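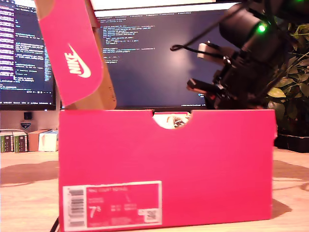
On Aug 10, 2018, Warkano wrote:

We have been given the papers of the El Idrissi bakery on the main street, and nothing we do with them seems right. It's mostly loose photographs and receipts, with some negatives in sleeves that have gone tacky. Two questions for the list. Do we have to move everything out of the boxes it came in before we start on the catalogue, or can it wait? And is it worth paying for Bramico boxes when we have a budget that would barely cover a sausage sizzle? One of our members says a shoebox in a cupboard has done the job for fifty years and will do it for fifty more. The rest of us aren't so sure. Also, what do people do about sticky tape?

Warkano branch

Hello Warkano, and everyone else,

We went through the same business at Rallwood in March, with a collection of 600 photographs from the old butter factory, so I can tell you what we did and what I'd change.

On your first question, it can wait. The one thing I'd do before anything else is write down the order things came in. Give each original box a letter, pencil the letter on a slip of paper, and put the slip inside. If there is writing on a lid or an envelope, copy it out word for word, spelling mistakes included. We had a parcel marked "Beryls lot", and somebody sensibly tidied it away before it was written down. It took us a fortnight to work out which parcel the people at the picnic had come from, and we are still guessing at two of them.

Shoeboxes are the right size for small prints and they stack well, which is how so many family collections end up in them. The trouble is the board. Ordinary cardboard is usually acidic and over the years it will yellow whatever is touching it. Strong coloured inks can also transfer if the box gets damp. None of that happens in a month. If your cupboard is on an inside wall, off the floor and away from the hot water service, your bakery papers will be fine where they are until the catalogue is done. Don't put them in the roof space and don't put them in the garage, however tidy the garage is.

The negatives are a different matter and I would move those first. Tacky sleeves usually mean the plastic is breaking down. Ease them out on a cool day, handle by the edges, and put each strip in a plain paper envelope with the number written on before the negative goes in. If any of them smell of vinegar, keep them well apart from everything else, with some air moving. If you think you have anything old enough to be nitrate, stop and ring the state library. They'd much prefer the phone call.

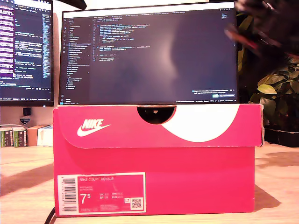 As to money, we bought 13 of the Bramico boxes and have filled nine. They are good boxes. The metal corners are strong and the lids fit properly. I would not buy them for receipts, though. For receipts and invoices we used plain acid-free folders in a filing cabinet we already owned, and I can't fault the result. Spend what you have on enclosures for the photographs, meaning the envelopes and sleeves that touch the picture. A good envelope inside an ordinary box does more for a print than a bare print in an expensive box. We paid 80 dollars for envelopes, which did the lot with a few packets left over. Warkano is welcome to those if someone can collect them.

Buy from the same supplier as another branch if you can and split the freight. The freight was what hurt us.

Sticky tape. Leave it alone. If it has let go by itself and is lying in the box as a brown strip, you can lift it out with tweezers. If it is still stuck, it will take the surface of the paper with it. We had one member who was very keen on the hairdryer method and we now have a ledger page with a hole in it. Make a note in the catalogue that the tape is there and move on to the next item.

Paper clips and pins can come out, slowly, with a bit of card slid underneath to protect the paper. Rubber bands should come off straight away. Old ones go hard and then go to a sort of toffee, and we found them welded across the corners of a whole run of wages slips. Tie the bundle with cotton tape in a flat bow.

Humidity gets argued over on this list every winter and I don't want to start it again. We aim for 40 per cent and don't get it. What we do get is fairly steady, and I have come to think steady matters more than the exact reading. A cheap hygrometer from the hardware store will tell you whether your cupboard swings up and down with the weather. Read it at the same time of day and write it in a book.

Numbering: use a soft pencil on the back, near the bottom edge, with the print face down on something hard and clean. Glossy modern prints won't take pencil, so number the envelope for those and be careful to put the right one back. Never biro.

For the catalogue itself we use a plain spreadsheet with columns for number, original box, description, date if known, who told us, and condition. The "who told us" column was a late addition and I'd put it in from the start. The bakery will have customers who remember the shop, and you will want to know later which of them said it was 1958.

I can send our blank spreadsheet to anyone who asks off list — please say which program you use, the older version comes out scrambled in some of them.

Regards,
Rallwood branch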